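Skunodard Home & Kitchen Forum > Care and Maintenance
Thread: Oiling wooden utensils, does it do anything for chopsticks?

tallowbee
I have been oiling my cutting boards and spoons with food grade mineral oil for years. Last month I switched to a beeswax and oil blend from Salgado because the plain oil kept leaving a film on the shelf. The boards look good. My question is whether it makes sense to treat bare wooden chopsticks the same way. Mine came with no lacquer and they have gone a little fuzzy at the tips. We use them most nights and they get hand washed. Before I do the whole set I would like to hear from someone who has tried it.

Joined: November
Posts: 2

marshgate
I tried it. Mineral oil only, no wax. Soaked them for a night, wiped them down, left them to sit for a day. They were slick for the first couple of meals, to the point where I dropped noodles in my lap. After that they were fine. The fuzz came back in a few weeks.

The fuzz is raised grain. Oil does not take it off. You have to sand first, 400 grit or so, then dampen the wood, let it dry, and sand again. It is the same thing you would do with a spoon.

old_pantry
I would leave them alone. Bare chopsticks are cheap. When they get rough, put them in the kindling box and open a new pack. I do not want wax in hot soup. It softens, and whatever is in it goes in the bowl. Boards are different because a board never sits in boiling broth.

tallowbee
The tin says food safe. I understand the point about heat though. It does not give a temperature.

old_pantry
Food safe on a tin usually means safe once it has cured and at the temperature of a sandwich. I would write to the company and ask. Trostemcombe answered me in two days when I asked about their board cream, and they told me flat out not to use it on anything that goes in a pot.

quillfeather5
I am on the other side of this. I have used a hard drying oil on all my wooden things, chopsticks included, and have had no trouble. Pure tung oil, thinned for the first coat, then full strength. The catch is the wait. You need to give it weeks, and most people get impatient after three days. If it still smells like nuts it is not ready.

Also skip tung oil if anybody in the house has a nut allergy, or at least read up on it first. People argue over that one and I am not going to settle it here.

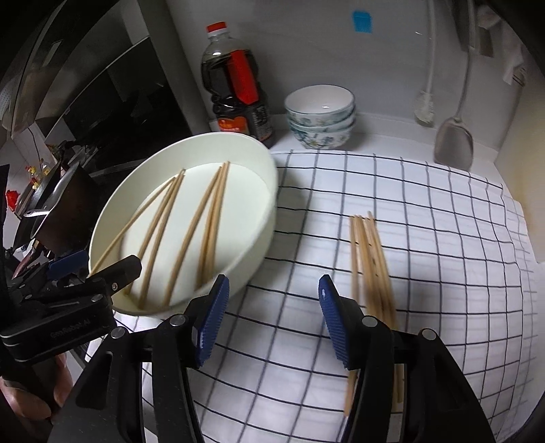 Drying matters more than any finish, in my experience. Wood that goes into a drawer damp will get gray and sour whatever you put on it, and a closed jar is just as bad because the water runs down and sits at the bottom. I gave up on jars after finding black spots on the ends of a good spoon. What I do now is lay things flat and spread them out, a few chopsticks in a big white round tub with a low rim and the rest on a cloth on the counter. Give them until morning. Turn them once if you think of it. Then they go in an open tray with a slatted bottom.

marshgate
Agree on the drying. I do not agree on flat. Flat on a hard bottom means one side gets no air. Stand them tips up in something with holes in it and they dry on all sides.

quillfeather5
If you have something with holes in it, sure. Round ones barely touch the surface anyway. I have never had a spot on one that was dried flat.

marshgate
Mine are square at the top end, so that may be the difference.

renter316
Can I ask a basic question. How are you all washing these? I put mine in the dishwasher and they come out looking like driftwood. I assumed that was just what happens.

old_pantry
That is what happens in the dishwasher. Hot water, a little soap, rub them between your palms under the tap, rinse, done. No soaking. It takes less time than loading them.

renter316
OK. And if they are already like driftwood?

marshgate
Sand them. If they still feel rough after the second pass, or there is a crack you can catch a fingernail in, throw them out. Food gets down in the crack and you can't clean it.

hob_and_kettle
Coming in from the spoon side of things. I would not use walnut oil from the grocery store, which somebody always suggests. It is often heat treated and then it does not harden well. Zarkham sells one for woodenware. It costs more but a small bottle lasts me a year.

Olive oil is worse. It goes rancid and then everything you own smells like a crayon.

tallowbee
Update. I wrote to Salgado and they said the blend is meant for boards, bowls and handles, and they do not recommend it for anything that sits in hot liquid. So old_pantry was right on that. I sanded one pair and left them bare, and I ordered tung oil for a second pair. I will use both for a while and see which I prefer.

old_pantry
My money is on bare.

quillfeather5
Remember to wait on the tung oil. Write the start month on a piece of tape so you do not cheat — I always think it has been longer than it has.

Thread views: 2,941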